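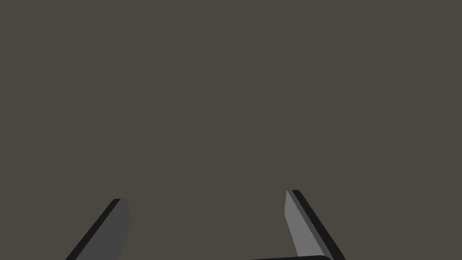
Olive-brown for a north-facing room, talk me out of it

Home > Paint and Finishes > Interior

gwenllian_g
July 1, 2020
My sister swears by Arinell for dark rooms. The company says one coat of their flat olive covers anything. I have 192 square feet of beige wall and a bad feeling about "anything." A gallon is $55. Has anybody really done it in one?

trevor_flats
No. I've never seen one coat of a dark color cover beige. You'll get streaks wherever the roller ran thin, and flat paint shows every touch-up. Buy two gallons or pick a lighter color.

Elis Bevan
Disagree with Trevor on the two gallons. One gallon is plenty for two coats on walls that size if they've been painted before. Agree on the one-coat claim, though. I've been hearing that from paint companies since my first apartment.

zutow77
Did mine last September in almost the same shade. Looked like mud until the second coat dried, then I liked it. North light makes it grayer, so don't go by the card in the store.

trevor_flats
"Plenty" if you don't spill any and the drywall isn't thirsty. Come back when you're out of paint halfway along the last wall and the new can doesn't match.

Elis Bevan
So box it if you buy two. Still think it's money wasted.

gwenllian_g
What about tinted primer? The guy at the counter wanted $40 for it and I figured he was padding the bill.

zutow77
He might be. I skipped it and just did two coats. Get a sample pot and paint a big piece of poster board first, then move it around the room for a few days.

trevor_flats
Primer if there are patches. Otherwise keep your money.

gwenllian_g
There are patches. Four of them, behind where the bookcase was. OK, sample pot this weekend, and I'm not believing the can.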